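Gold cups, dark plates, colored trays – what goes with what?
Forum: Tabletop & Entertaining
Started 30/07/2018

marigold_lane
Hi everyone! Long time reader, not much of a poster, but I know this is the place to ask. My niece is getting married in September and the family has put me in charge of the tables (I said yes before I knew it was 14 of them, so there you go). She wants dark plates and gold cups, and she won't budge on either, bless her. What I can't settle is what goes underneath. I had been thinking plain white cloths and leave it at that, but my sister says the whole thing will look like a bank lobby. I have until the end of the week to order and I keep going round in circles. Has anyone here set a table with the faceted amber sort of cup? Did it look rich, or did it look like a costume party?

Teapot_Ynyr
Hello marigold, and congratulations to your niece. Ynyr Llewellyn here, some of you know me from the teapot threads. I would go with a tray under each setting, a dark one, and skip the cloth altogether if the tables are decent. My wife and I did a supper for the Fultunbridge garden club with navy trays on bare brown tables, and I still think it was the nicest room we ever put together. Navy is kinder to gold than black is. Black on black and the plate just disappears, and then what did you pay for a plate for?

pepperpot1749
I have to disagree with Ynyr, and I say that with affection! Trays at a wedding are a nuisance. They slide, the elbows hit them, and somebody has to carry every last one back to the kitchen at midnight. We did trays for my parents' anniversary and I was still wiping them down when the birds started up. Put a cloth down and enjoy the party.

marigold_lane
Oh dear, now I can see both sides. Ynyr, when you say navy, do you mean truly dark, or more of a school uniform blue? And would you stand the cup on the plate or next to it?

Teapot_Ynyr
Truly dark, with a bit of shine to it. And stand the cup on the plate until people sit down, it gives you some height. 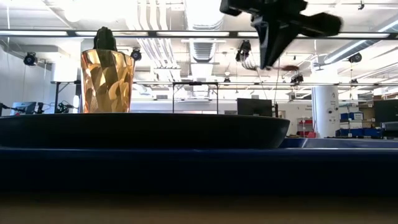 Cup on a black plate, navy tray, brown table. Look how the gold comes up against the dark, and there's that orange tint on the rim too. All that warmth is in the cup, so the rest can stay quiet. The ribbed green on top is the color I'd carry over to your flowers, or to the leaves at least.

hollis_and_hens
Well, that sold me, and I came in here on the side of the cloth! I like the wide plate especially. With a small one the cup would look top-heavy. My only question is where a person puts the cup once the food arrives, because my uncles are not going to puzzle that out for themselves.

pepperpot1749
Fine, it's handsome. I'll give you the color. I still say 200 guests (is it 200, marigold?) means 200 trays, and I would like to know who is washing them.

marigold_lane
It's 200 on the invitation list, though we're hoping a few of the cousins stay home! The hall has a dishwasher but I haven't measured it. I could use trays for the family tables and cloths everywhere else, would that look stingy?

hollis_and_hens
Not a bit. Do navy cloths on the other tables and it will look as though you planned it that way from the start. Branero has a navy that comes out nearly black indoors, I used it for a christening. Order one first and look at it in the evening with the lamps on. The Lomex one was a touch too purple for me.

pepperpot1749
Now that I can agree with. Navy cloths for the crowd, trays for the family, and a little bowl of something green in the middle. And wash those cups by hand, marigold, whatever the box says. I lost the shine on a lovely set by being lazy with them one Thanksgiving – I still have three at the back of the cupboard that I can't bring myself to throw out.

marigold_lane
You are all wonderful. I've sent the picture to my niece and she wrote back with a whole row of hearts, so I'm taking that as a yes on the navy. Off to measure the dishwasher!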